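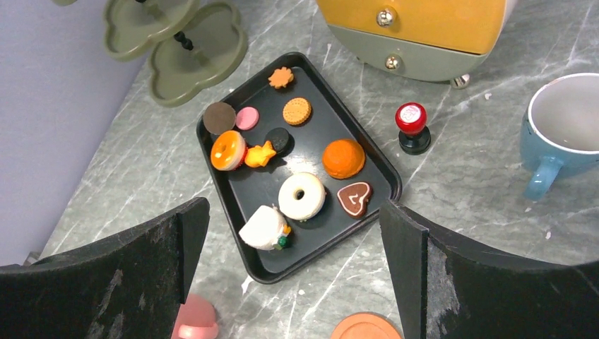
Cookies come out dark on the bottom before the tops are done

Posted by Thiện Bạch in Kitchen and Baking
Thursday, July 12, 2018

We moved into a rental in April and it came with an electric oven, a Notska. Most things cook fine in it. Roast chicken is good, frozen pizza is good. Cookies are the problem. I make a plain drop cookie with butter, brown sugar and oats, same recipe for years, and in this oven the bottoms are dark brown and bitter by the time the tops have any color. If I take them out early the bottoms are okay but the middles are raw.

What I've tried so far:

Middle rack and one up from the middle. One up is a little better.
Turning it down 25 degrees. They spread more and still got dark underneath.
Parchment. Helped a little, not enough.

My old pans were light colored and I gave them away when we moved. The ones I have now are dark nonstick, bought as a set. I don't have an oven thermometer. The landlord says the oven was serviced before we moved in but can't tell me what was done.

Is this the pan or the oven? I don't want to buy new pans and find out it was the oven the whole time. I also need to make a big batch for a school sale, so I'd like to get it sorted before then.

Sang Nông

Could be both, but start with the pan. You changed two things at once, the oven and the pans, and the pan is the cheaper one to test.

Dark metal takes in more radiant heat than shiny or light metal does. In an electric oven with the element on the floor, the underside of the pan is facing the element the whole time, so the bottom of the cookie gets hot well ahead of the top. Chicken won't show this, and pizza wants a dark bottom anyway.

Before you spend anything, do this. Take two of the dark pans, put one inside the other, and bake six cookies on the top one. The thin layer of air between them slows the heat down. If the bottoms come out noticeably lighter, you know it's heat from below. Add two or three minutes to the time. If your pans don't nest, flip one upside down and set the other on its back.

Then get a thermometer. They cost a few dollars. Hang it in the middle of the center rack, set the oven to 350 and leave it for half an hour. Don't go by the beep. On a lot of ovens the beep comes when the air near the sensor is hot and the walls haven't caught up yet, and the bottom element will still be running hard. If you put cookies in right at the beep, they spend their first few minutes over a glowing element. That alone can do what you're describing.

Read the thermometer a few times, not once, because the temperature swings up and down as the element cycles. Take the middle of the high and low. If it's off by more than 15 or 20 degrees, check the manual for an offset setting. Many electric ovens have one and it takes a minute to change.

As for the 25 degrees, that advice is right for cakes and bars in dark pans. With a high-butter drop cookie it lets the butter melt before the edges set, so you get spread. Chill the dough for an hour and the lower temperature will work better.

One more thing — brown sugar burns sooner than people expect. If your recipe has more brown than white, swapping a quarter of it for white will take some color off the bottom. The cookie will be slightly crisper.

Wasilewska

its the oven. had a Notska in my last place and it ran hot, got rid of it. You can try a pizza stone on the bottom rack but I never bothered

Thiện Bạch

Thanks both. I did the two-pan thing last night with six cookies and the bottoms were much lighter. Not as light as my old ones but I would serve them. They took 16 minutes where they normally take 13.

I also waited a good half hour after the beep this time, so I can't say which one did it. I'll do another batch with a single pan and the same wait.

Thermometer is ordered. The manual was in the drawer under the oven and there is an offset setting, so I'll leave that alone until I have a reading. Wasilewska, I'm renting, so I can't replace it, but I do have a stone somewhere.

Sang Nông

Good. If you try the stone, allow at least another half hour of preheating, and leave a gap on all sides so the air can move. Don't set it on the oven floor or on the element.

For the sale I'd do one sheet at a time and let the pan cool completely between batches. Dough on a hot pan starts melting before it's in the oven, and you'll be back to dark bottoms by the third round.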